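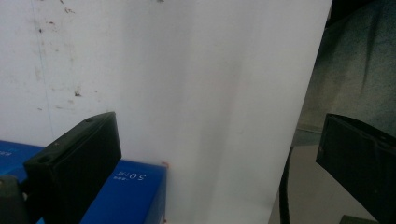
3.2 Paper stock and print legibility in small museum labels

The second part of the study considered how the choice of paper affects the reading of object labels in small regional museums. Earlier work at the Billano collection, reported by Koubek and Gajdoš, dealt mainly with type size and the height at which labels are mounted. The stock itself received little attention, although staff at several sites had remarked that labels on coated paper drew more complaints from older visitors than labels on plain paper.

Two stocks were compared. The first, referred to below as Handik, is an uncoated white paper with a slight tooth. The second, Tabrizi, is a coated paper of similar weight with a satin finish. Both were printed with the same 20 label texts, set in one serif typeface in black ink. Texts ranged from a short title and date to a full paragraph on the maker and use of the object. No color was used, and the margins were held constant across the set.

Figure 3. Large white sheet, standing nearly upright with a gentle curve, beside a flat white surface.

Visitors were approached in the entrance hall at Gano during June and asked to read labels mounted in the east gallery under the ordinary lighting of the building. A total of 319 visitors agreed to take part. Each read labels on one stock only, so that no person saw the same text twice. Reading time was recorded by a member of the museum staff, and each visitor then answered three short questions on what the label had said. Visitors who normally wore reading glasses were asked to put them on.

Differences in reading time between the two stocks were small for short labels. For paragraph labels, visitors reading from the coated stock took longer and were more likely to change their standing position before finishing. Several mentioned glare from the track lights. Recall scores did not differ clearly between the groups, which suggests that visitors made up for poorer reading conditions by spending more effort on the text.

These results agree in part with those of Kopecký, who found that visitors in a dim gallery preferred matte surfaces but performed equally well on both. His labels were shorter than ours, and the cases were lit from inside. Montoya and Šimek have argued that the angle of the lamp matters more than the finish of the paper. The present design cannot settle that question, as the lamps at Gano are fixed and could not be moved for the trial. Section 3.3 reports the effect of mounting angle on the paragraph labels alone.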